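Brarkero 2 planner: is the new grasp scorer any better?
Software > Planning and Perception
Page 1 of 1

tanguy_loop
Has anyone run the new grasp scorer in Brarkero 2 on anything other than the demo parts? Release notes say it handles "mixed rigid and flexible items" now. I've read that sentence in every release since I started and I'd like to see a log before I rebuild my stack for it.

Our job is sorting round boards and short wire harnesses out of open trays. Boards were fine on the old version. Harnesses were a coin toss.

pelmet
Running it for a month. 2069 picks logged, boards and harnesses together. The scorer is better. Planning time is worse, and I had to turn off the trajectory cache because it kept handing back paths from before the tray moved.

tanguy_loop
Better by how much? And is that with retries counted as successes?

pelmet
Retries counted, yes. That's how the tool reports it.

ohm_sweet
Then it's a number that tells you the robot got there eventually. Split out first attempts. We did that on Basix and lost most of our good mood. The boards hardly moved. The harnesses fell apart, and in the worst batch of 100 we had 9 first-try grasps where the fingers closed on the wire and not the connector, every one of them scored above the cutoff.

pelmet
Fair, but that's Basix. Different segmentation model underneath.

ohm_sweet
Same idea though. It fits a mask, finds two flat-ish sides, calls it a grasp. A wire has two sides all the way along. The scorer has no notion of which end you want.

kestrel9
You can fix that with a class label on the connectors. Took me 199 labeled frames and an evening. I don't get why people expect a general scorer to know what a connector is.

tanguy_loop
Because the release notes say it does?

OK, I went ahead and put it on the bench cell. Two arms, parts trays left and right, metal tray with paper in it in the middle. Cache off, like pelmet said. Default config otherwise.

Boards: no complaints so far. It likes the rim and I like the rim. Harnesses I'm not ready to talk about. The planner also treats the arm's own cable as if it didn't exist, so I've padded the wrist collision model by hand, and now it refuses poses I know are reachable.
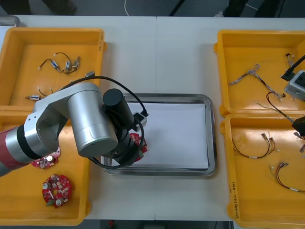 kestrel9: padding the wrist is the wrong fix, you're making the whole arm fat to cover one loop of cable. Put a couple of capsules along the cable and attach them to the wrist link. Planning time barely changes.

tanguy_loop
Capsules assume the cable stays where I drew it. It swings when the wrist turns.

kestrel9
So draw them for the worst case.

tanguy_loop
That's padding again with extra steps.

ohm_sweet
Both of you are guessing. Log the rejected poses with and without and compare. Zerna has a replay tool that will do it offline if you can stand the file format.

pelmet
Second the replay tool. The format is awful, export to csv first. I'll rerun my month with first attempts split out and post it, good or bad.

tanguy_loop
Please do. I'm staying on the old version for harnesses until I see it.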